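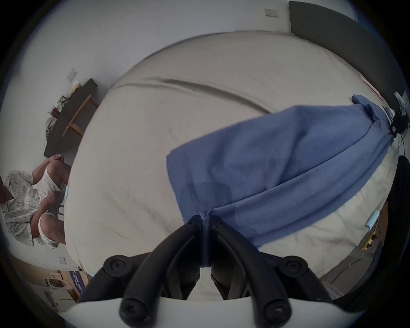 Blue cloth on a beige sheet, one of the beds.

Brundthorpe and Prinderitz Twinning Group
Notes of the hosts' meeting, 2022-11-30, upstairs room at the Wunmont

Present: Tamsin Kereama (chair), Telmo Pastor, Flor Llanos, Abelardo Sosa, and me, Thaddeus Doucet, writing it all down. A few other hosts came and went, and I'm afraid I didn't catch everyone's name. If you were there and you're not on the list, tell me and I'll add you.

We started late as the downstairs bar had a darts match on and it took a while to get drinks. Tamsin asked if everyone had read the last notes. Most had. Flor pointed out that I'd put her down for two guests when she had offered to take three, so that's been put right, sorry Flor!

1. The March visit
Telmo has had a long email from the Prinderitz side. They want to come in March as planned, staying four nights, and there'll be 14 of them this time (last time it was fewer, and we all remember how tight the spare rooms were then). Two of the party are vegetarian and one can't manage stairs. Abelardo has a downstairs bedroom and said he'd be glad to have her – her husband too, of course. That was agreed on the spot and we were all very pleased.

We still need beds for two people. Tamsin is going to ask along Mill Lane, where there are a couple of new families who said nice things about the summer picnic. I said I could squeeze someone in at ours if the worst comes to the worst, but they'd be sharing with the ironing board and my train books.

2. Bedding and towels
This took longer than anyone meant it to. Flor thinks guests should each find a bath towel and a hand towel on the bed when they arrive, and Telmo thinks a towel is a towel and they can share the bathroom ones like everybody else. There was quite a bit of back and forth! In the end we went with Flor. Anyone short of towels or single sheets should let her know, as she has a cupboard full from when her mother moved.

Abelardo asked about blankets or duvets. No firm view. Last time one of the visitors asked for an extra blanket and was too polite to say so until the final morning, so please leave one out where they can see it.

3. Coach
I got two prices for the day out. The first firm wanted a silly amount and I've not written back. The second, Odera, came in at £181 for the whole day, driver included, and they'll pick up from the church car park. I thought that was very good and so did everyone else. Tamsin asked if it had seat belts and a loo. Seat belts yes, loo no. We'll stop on the way.

Where we're going is still up in the air. Flor would like the coast. Telmo would like the steam railway (so would I, but I've been told my vote is worn out on that one). Abelardo will find out if the railway is running trains in March at all, and we'll settle it next time.

4. Welcome supper
To be held in the school hall on the first night. Tamsin has booked it from five o'clock. We talked about having it catered, and then went off the idea when we worked out the cost. Bring-a-dish it is, then. Telmo is doing his big rice thing, Flor is on puddings, and I've been put down for bread and cheese, where I can do the least harm.

The hall's urn has gone wrong again. Abelardo has seen one for £99 and wondered if we'd like to go halves on it with the school. We liked the sound of that but want to hear what the school says first. Tamsin to ask.

5. Language evenings
These are going well, I think! Flor takes them in her kitchen and we've got as far as ordering lunch and asking where the chemist is. New people are very welcome, and there's usually cake.

6. Anything else
Telmo still has a green umbrella that was left in his car after the autumn quiz.
Tamsin asked for photos from the last visit for the hall noticeboard. Please send them to her, with names if you know them.
Abelardo can't make the next meeting but will send me a note about the trains.

We packed up when the darts finished and it got noisy on the stairs. Next meeting in the same room, date to be sent round once Tamsin has spoken to the Wunmont.

T.D.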